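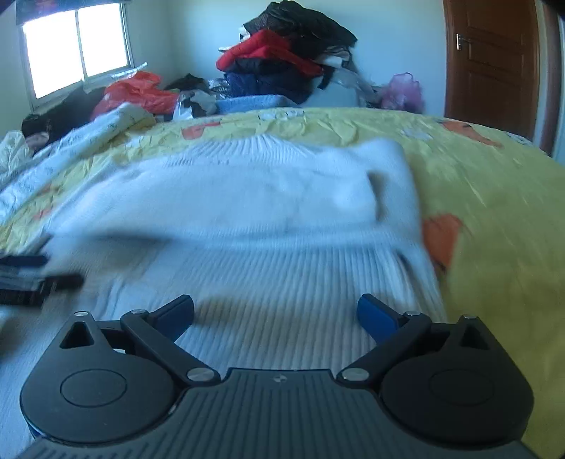
Photograph: Reder press office. Free to use with credit.

REDER BRINGS BACK ITS MESSINA MARMALADE AFTER CUSTOMERS ASK FOR IT BY POST

Vurnemow, April 2021

Reder, the family marmalade and jam maker, is very happy to say that Messina, the dark lemon and orange marmalade that many of its customers grew up with, is going back on sale this spring. It will be made in Vurnemow once more, in open pans, to the recipe in the company's old kitchen book, and it will come in the short, wide jar that so many people have told us they kept long after the marmalade was eaten (ours mostly hold buttons and picture hooks).

Messina first went on sale 50 years ago and was for a long time the jar Reder was best known for. It was dropped when the firm moved over to smaller batches and a shorter list of flavours, and it is fair to say that we did not expect the response. Letters and cards began to arrive within days. Some came with old labels tucked inside, one had a drawing of a breakfast table done in crayon, and a good many were rather cross! They have gone on arriving ever since, and when the office put them all into boxes last winter there were 2653 of them. We have read every one and we are grateful for them, the cross ones included.

Getting the taste right took longer than anyone had hoped. The recipe gives the fruit and the sugar quite clearly, but on the subject of the peel it says only "cut as usual", and the usual had changed over the years. A first batch of 226 jars was sent out to people who had written to us, along with a short form and a stamped envelope. The answer that came back was that the flavour was very close but the peel was too fine. It is now cut thicker, left to stand overnight in its own juice and cooked a little longer, and the marmalade has its proper bitter edge again and sets firmly enough to stay on a hot crumpet.

"We are a small company and it has been a lovely thing to work on," said a spokeswoman for Reder. "People wrote to us about their grandparents' kitchens and about sandwiches they took to school. One gentleman told us he had made a single jar last three years, which I don't think we can recommend, but we were touched all the same."

Messina will be sold from the company's own shop at Kundside, by post, and through up to 104 grocers, farm shops and delicatessens. It is made in one size only for the time being. The Kundside shop has been given a fresh coat of paint and a longer counter over the winter, and it will have Messina on the shelf next to the rhubarb and ginger jam, the plain Seville and the damson cheese. Customers who bring back a clean Reder jar with its lid, of any age, will have a little taken off the price of the next one.

Visitors who would like to see marmalade being made will have to be patient for a few months more. We hope to open the Vurnemow kitchen for small groups in July, if the rules at the time allow it, and places will be announced on the company's website and on the notice in the shop window. July is a soft fruit month for us, so those who come are more likely to find us up to our elbows in raspberries.

About Reder
Reder makes marmalades, jams and fruit cheeses in Vurnemow and sells them from its shop at Kundside, by post and through independent shops.

Notes for editors
Sample jars of Messina and the full list of stockists can be had from the Reder press office. Please allow a week for jars sent by post.

ENDS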